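The bin moved, and we blamed the robot for a month

I want to complain about the way people in my line of work write up failures, and I'm going to start with one of mine, so I can't be accused of throwing stones.

We run a bin-picking cell. Mixed household stuff goes in a big gray bin, an arm reaches in, the gripper closes, something comes out (or doesn't). In July it started missing. Small misses at first, a finger coming down a little to one side of a handle, the kind of thing you shrug at. Then it came down hard against the side wall and tripped the collision stop, and did it again before lunch.

The fault log had 203 entries for the month. I read every one of them, with a lot of coffee. Nearly all were filed under "grasp failure," and that label is what I'm grumpy about. It tells you what the gripper failed to do. It tells you nothing about why, and it points your finger at the most expensive and most interesting thing in the room – the software. So that's where we went. We retrained the grasp model. We fiddled with approach angles. Somebody wrote a very nice slide deck on shiny objects and glare.

The bin had crept. That was all. Every time the gripper brushed a wall or leaned on something near the edge, the bin slid a hair, and the arm went on believing in the bin's old address. Märta Magnusson found it with a pencil. She traced the base of the bin one morning, ran 108 picks, and traced it again. The two outlines didn't match! I have rarely felt so foolish and so relieved at the same time.

Now, a colleague over at Dorkora read my first write-up of this and said, fairly kindly, that it was a housekeeping story and hardly worth a page. I disagree, and I've been stewing on it since. A robot that hits a wall it thinks is somewhere else is a safety matter. Our stop did its job every time and nothing worse came of it than scuffs. But the stop was supposed to be the last line, and for a month we used it as the first. We got used to clearing it. Someone would walk over, pick up the pendant, jog the arm clear, reset, carry on. Do that often enough and your hand learns it without your head being involved at all. That worries me far more than a bent finger does.

What bugs me is how little of this fits in the boxes we give people. Our incident form at Nudetside had a drop-down for the arm, one for the gripper, one for vision, and then "other." Nothing for the bin, the table, the tape, or the cables that hang off the wrist and get dragged around all day. The dull parts didn't have a name, so they couldn't have a fault. I've since looked at the form Hervieu uses and it's no better, and they are careful people.

So we changed a few things. We clamped the bin to the bench, plain bar clamps, the sort you'd buy to glue a chair. The form now has a line for fixtures, right at the top where you can't skip it. And after three collision stops in one session the cell stays down until somebody who wasn't running it has come over and looked. People hated that last rule for a while, me included (I like finishing a batch). I'd still fight to keep it.

I won't claim clamps fixed grasping. It still misses plenty. Thin things lying across other things are miserable, and anything tucked up against a wall makes me hold my breath, because the fingers have so little room to come down. But those are misses I can learn from now, because I know where the bin was when they happened. Before, I had a month of data I wouldn't hand to my worst enemy, and we ended up throwing most of it out.

Märta wants a sensor on the bin next, so the cell can tell for itself when something shifts. Kanditz quoted us for one and I choked a bit at the price. For now we check the clamps at the start of every session and sign for it. The pencil lives in the drawer under the bench, and I've asked people to please stop borrowing it.

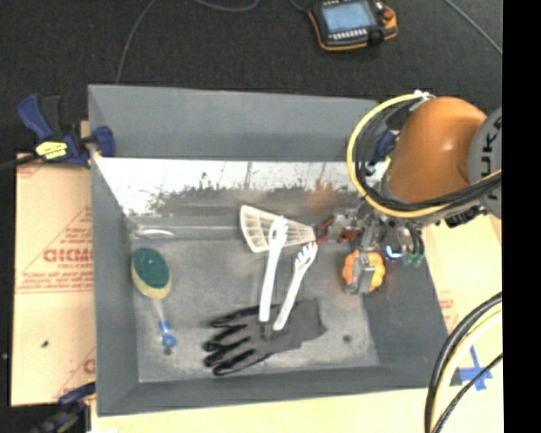
The gripper working close to the right-hand wall, with bar clamps on the bin.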